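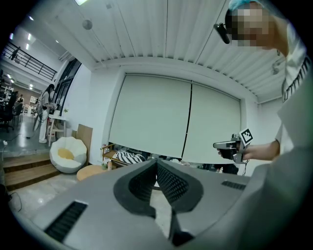

Danai Tzavaras

On 11th February I went with my colleague Vicente Ledesma to the open day of the Barrientos paper mill in Hunditz. The bus from the station takes 30 minutes and stops directly in front of the gate. We came a little too early and had to wait in the porter's room, where it was warm and somebody gave us coffee.

The tour started at ten. We were 18 visitors in our group, mostly teachers and people from small print shops. First we saw the yard with the bales of old paper. The mill buys most of it from towns in the valley, and the guide explained how they check each load for plastic and for too much water. If it is too wet, the truck must go back.

After this we went into the hall with the pulper. It is very loud and you cannot ask questions there, so I wrote mine down for later. The paper machine is in the next building. It is 123 meters long and it was built by the company Gamby, but many parts were changed over the years. I liked best the dry end, where the paper comes out and is rolled up. One full roll weighs about 1,575 kilos.

At lunch there was soup, and I could finally ask my questions. I wanted to know why the gray cardboard from Hunditz has always the same color. The answer was that they mix it by eye and compare it with an old sheet on the wall.

In the small shop I bought two notebooks of the brand Postach, which are made from the mill's own paper. The next open day will be in September. You must write to the office to get a place.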